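Bocce at Windbridge Park: Frequently Asked Questions

When can I play?
The courts open in May and stay open until the first hard frost. Hours are 9 a.m. to dusk. League teams have the two courts nearest the parking lot on weeknights; the others are open to anyone.

How many courts are there?
Four. All of them have crushed stone surfaces and low wooden sideboards. The Baumgart Street side gets shade in the afternoon and fills up first when it's warm.

Do I need a reservation?
Only for groups larger than eight. Smaller groups can walk up and take any open court. If people are waiting, please limit yourself to one game and then give up the court.

What does it cost?
Walk-up play is free. A reserved court is $9 an hour, paid when you book. You can cancel up to the day before and get your money back.

Do I have to bring my own set?
No. You can borrow one at the Vaststead Pavilion desk if you leave a photo ID. Each set has eight balls, a pallino and a measuring tape. Return everything before the desk closes, even if you plan to come back the next morning.

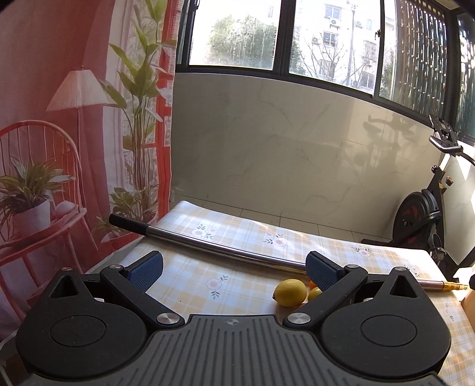 I've never played. Is it hard to learn?
Most people pick it up within a few throws. One side tosses the pallino, then both sides try to get their balls closest to it. A short version of the rules is posted at the end of each court. Štěpánka Koubek also teaches a free beginner hour twice a month during the season. Ask at the desk for the next one.

Can I join the league?
Yes. The fall session is open to adults of any skill level, and the sign-up deadline is 2025-09-04. Teams have four players and may list two substitutes. If you don't have a team, put your name on the singles sheet and Čestmír Bartoš will try to place you.

What happens if it rains?
The courts close when there is standing water on them. League games get moved to the end of the schedule. Reserved groups can pick a new date or ask for a refund.

Are food and drinks allowed?
Yes, at the tables. Keep them off the courts, and no glass anywhere in the park. The snack window at the pavilion sells coffee, hot dogs and soft pretzels.

Can I bring my dog?
Dogs on a leash are fine on the paths and the lawn, but they can't go on the courts.

Where do I park?
Use the Talon Avenue lot. When it's full there is free street parking on Baumgart, on the park side only.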